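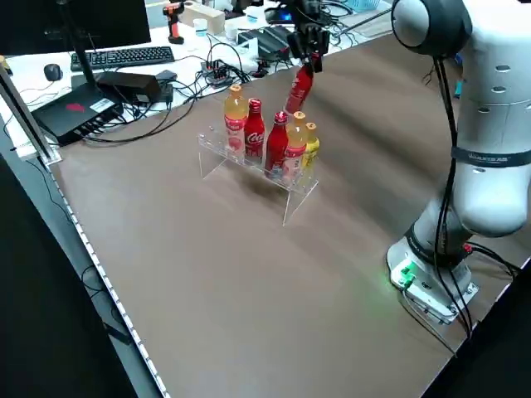
Automation in Everyday Life
Week 2 handout: Can a machine do the chores yet?
2022-10-10

Short answer: some of them, some of the time, and it's getting exciting! Putting bottles in a rack is a lovely chore to begin with, as every one of you could do it half asleep.

What the arm has to manage
Find the bottle. Shiny metal and clear plastic are both hard for cameras, for different reasons (see the reading).
Grip it. Two fingers on a cap is a small hold, and a tilted bottle wants to swing.
Place it. A hole in a clear shelf is easy for us to spot and surprisingly hard for software — and the bottles next door must stay standing.

Shop floor first
The Skamer packing line has been doing this sort of job since May. It handles 2,000 bottles a shift, all one shape, all arriving the same way up. I think that's brilliant work, but notice how much the line has been arranged to suit the machine.

Then the kitchen
The Lalteck trial went the other way: 170 tries at clearing a worktop, with 13 kinds of container in any old order. Each try took around 40 seconds. You or I would need two or three! Still, a few years ago I wouldn't have bet on it finishing at all.

For next week
Read the Ugwu chapter on grasping (skip the maths if it puts you off, the drawings carry it). Then pick one chore at home and write down every step, including the ones your hands do without asking you. Emptying a dishwasher is a good one — bring your list to the seminar.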